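Ticket 1293 — Folded stacks coming out uneven, navy tank tops and blue cloths
Opened by: Hernán Lozano, Bestum linen and garment room
Status: Resolved, left open for comments through April
Category: Folding / finishing

Hello everyone, and thank you for being patient with me on this one, as I know I have been going on about it at lunch. Our folded tank tops are not sitting square in the Gomik bins. A stack looks fine for the first few and then starts leaning to one side, and by the time the lid goes on, the top piece has slid down the back and has to be done over. The order is 640 pieces for Shabalala, 576 of them tank tops and the rest cloths, so I would love to get this sorted before we are too far in.

What I tried first: a smaller stack (leaned less, still leaned), a different bin (no change), and pressing each piece flat with my forearm before stacking, which helped a little and made my sleeve very linty.

After that I stopped looking at the bins and went back to the table, where I should have started. The navy ones go down lengthwise with the neckline at the far side, and I wanted to see how they lay before anything was folded over.

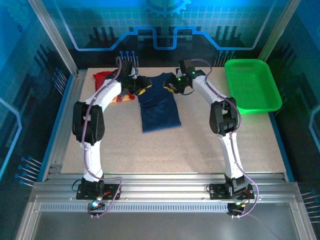

Navy garment laid out on the speckled tabletop, neckline at the far side, folded red cloth nearby.

You can make out a darker line running across the middle of the navy one, and the surface is a bit wrinkled too. I had been putting my own fold wherever it looked like halfway, a finger's width off that line more often than not. Two creases that close together make a little ridge, and a stack of little ridges leans. I felt rather silly, but there we are.

Update, 2:15 p.m.
Smoothed each top from the neckline down, then folded on the line already there whenever it was close to the middle. Where it was well off, I steamed it out first and let the piece cool before folding. First full bin stood straight. Second bin also straight — I went and got a coffee to celebrate.

Update, 3:40 p.m.
The blue cloths were a separate headache, and I am keeping them on this ticket so it all stays together.

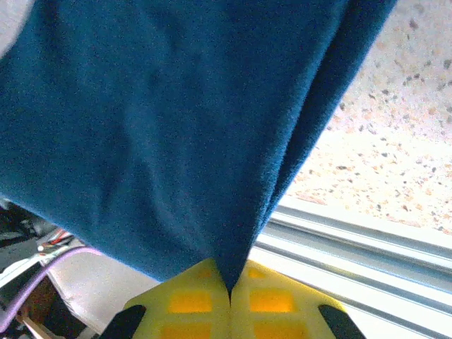

My trouble with the cloths was that I kept folding them before they were properly open, and a layer would hide underneath and make one side fat. A cloth held by one point hangs doubled on itself, like the teal-blue one with the darker folded edge down its right side, and if you set it down like that you are folding three layers on one side and one on the other. So now I find the doubled edge, open it out, lay the cloth flat, and run a hand across it before the first fold. It takes a moment longer per cloth and saves me redoing them.

Resolution
Fold on the existing crease or steam it out, and open the cloths fully before starting. I have written both on the Jiveck card above the shelf. If your stacks still lean after that, please add a note here with the color and the bin, and I will come over and have a look with you.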